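Notas para la charla – "¿Ya pueden recoger la casa?"
Senga Munro, Orkance
Versión para leer en voz alta, 21/10/2023

1. Apertura (no pasar de dos minutos)

Saludar, dar las gracias a la gente de Cledness por la sala. Decir que mi español es de oficina y que pueden pararme si una palabra no se entiende.

Pregunta al público: ¿quién ha recogido juguetes esta semana? Esperar las manos. Después: ¿quién pagaría a una máquina para hacerlo? Normalmente suben más manos.

2. Lo que se promete y lo que se compra

Hace 15 años que escucho la misma promesa, con distinto plazo. En la fábrica de Danzer, que visité en junio, las máquinas hacen bien lo que se repite: la misma caja, el mismo lugar, la misma altura. El encargado me dijo que cuando cambian de caja necesitan una mañana entera para ajustar todo. En una casa la caja cambia cada día.

Hablar aquí despacio. Es la idea que quiero que recuerden.

3. Las tareas pequeñas

Una estantería, unos juguetes, una superficie clara. Para un niño de seis años es un trabajo aburrido. Para una máquina son muchas decisiones seguidas: dónde está el borde, cuánto apretar, qué pieza va primero.

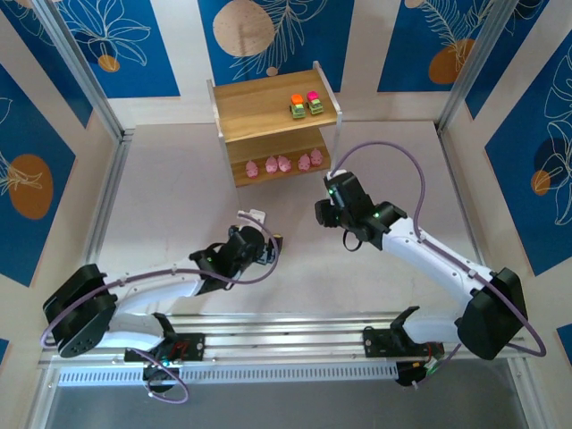
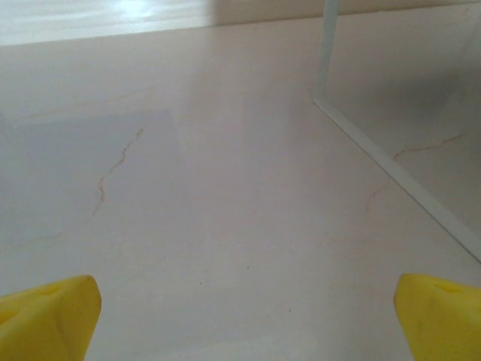 4. Qué es difícil de verdad

– Ver de lejos y ver de cerca son dos problemas. De lejos se entiende el conjunto: los camiones arriba, los cerditos rosas abajo. De cerca se pierde, y una veta en la superficie puede molestar tanto como un objeto.

– Los cerditos son todos del mismo rosa. Si pido "el segundo desde la izquierda", la máquina tiene que contar y recordar. Un adulto no nota que está contando.

– Dos brazos no hacen el doble de trabajo. Tienen que repartirse el espacio, y uno espera al otro con frecuencia.

– Soltar un objeto cuesta más que tomarlo. Si el dedo roza al vecino, cae la fila. (Contar la anécdota de Bustik, pero corta: 300 intentos de colocar una taza y el informe hablaba solamente de los buenos.)

5. Mi respuesta, por ahora

En el taller, sí, para tareas cerradas y con alguien cerca. En la casa, todavía no, si por "recoger" entendemos lo que entiende mi madre – todo el suelo, sin avisar antes qué hay en él.

Cuando vean un vídeo de un robot doméstico, pregunten tres cosas: cuántas veces se intentó, quién preparó la habitación y si el vídeo va acelerado.

6. Preguntas

Reservar 15 minutos. Si preguntan por precios, decir que no trabajo en ventas y dar el correo de Orkance. Si preguntan por el empleo, volver al punto 2 y al ejemplo de Danzer: el encargado sigue allí, con otra lista de tareas.

Recordar apagar el micrófono antes de bajar.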